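Bench notebook, small parts room
23/06/2019

Sunday, quiet building, so finally doing the bench reset I've been promising since the move. Writing as I go, excuse the mess.

Goal for today: one table where everything on it has a place, and one power strip that stays put. The second one is the real headache. Strip creeps every time a plug goes in or comes out, and whatever is next to it gets shoved.

Mat first. The beige speckled one, rounded corners, goes in the middle of the white table. Tried it over toward the left, hated it, nowhere to lean. Middle is right. Wiped table with the Bodesico cleaner before laying it, left to air for a bit. Smells like oranges, or maybe that's the orange.

Strip on the mat. Long white one, plenty of outlets. Things I want to settle:
- straight or diagonal
- cable off the front or off the back
- fixed down or loose with a hand on it

Cable off the front for now. It wants to stay coiled, will not lie flat for anything. Coils hang below the table edge and I don't love that, knees. Needs a hook under there. Janditis has the screw-in type, the stick-on ones from Lerkia fell off at the other bench within a week.

Diagonal gets more strip within reach of the left hand and you don't have to twist your wrist to hold it. Holding it by the side, fingers over the edge, is way steadier than pushing down from on top. Note for whoever uses this table next: hold first, then plug.

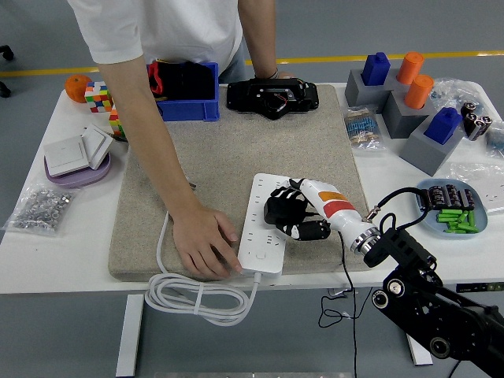
Suleiman Ekwueme: I'd still screw it down. Two keyhole slots on the back of those, a scrap board under it, done in ten minutes. You're using up a whole hand just to keep a strip from wandering.

Fair. But then it can't move off when somebody needs the whole mat, and last time we fixed one down (the Bühler bench, remember) people just bought a second strip and put it on top. Compromise — board with rubber feet, not screwed to the table. Will cut one 70 long, 68 is too tight at the cable end. Put on list.

Moving on. Back edge of the table. Blue bin stays back there, behind the mat. Black stuff and red stuff sticking up out of it, needs a sort but not today. Rubik's cubes can live in the back left corner, they are good for hands while waiting on glue. Orange is lunch.

Switch panels: the white square ones are on the round purple base on the left. Leaving them there. They scratch if they go in the bin with everyting else, found that out with the last set. Keep screws out of that base, it is not a dish.

Nuts: small silver ones, clear bag, left side. Bag is OK short term. Want a lidded tub, because the bag gets picked up by the wrong end about once a day. There was a count on the old label, 2737, but that's from before the move and I don't believe it. Not counting them. Crossed it out.

Right side is for sorting. Grey stepped blocks at the back corner, pegs go in those, blue ones and orange ones. Capacitors nearer the front. The light blue oval tray is great for the dark brown ones lined up in a row, green parts in a pile next to them. A pile is fine for green, they don't roll so bad. Small black ones are the problem, they have no tray yet and end up in a cluster off to the far side. Second tray, same shape, diferent color so they don't get mixed up.

Empty bags: throw out when empty. Crumpled bags look full from across the room, I have walked over for nothing more than once.

Back to the strip. Turned it straight, front to back, to compare.
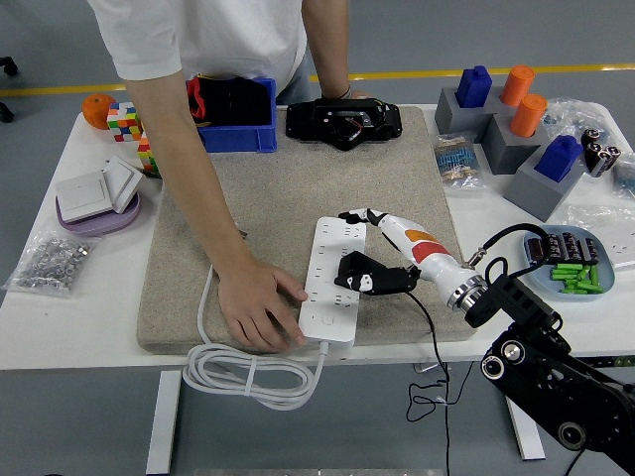
Straight wins on space, I think. Takes less off both sides of the mat and the cable comes straight off the front where the hook will be. Loses on grip, hand has to go flat on it and you're leaning in further. With the board and rubber feet that matters less. So: straight, once the board exists. Diagonal until then if it bugs you.

Power button should face the front, near end, so you can kill it without reaching over parts. Please leave it that way round.

Hüsnü Dağdelen wants the mat swapped for the thinner kind. I said wait until July and see how this one holds up at the corners. Also the thin one is nearly 55 wide and leaves a gap where nuts go to die.

List:
- board, 70, rubber feet x4
- screw-in hook, underside, front
- tub with lid for nuts
- tray no. 2, not blue
- sort the blue bin (me, Tuesday)
- label for the right side that just says SORTING
- more Bodesico, bottle almost out

Stopping here, need the light off before the door timer.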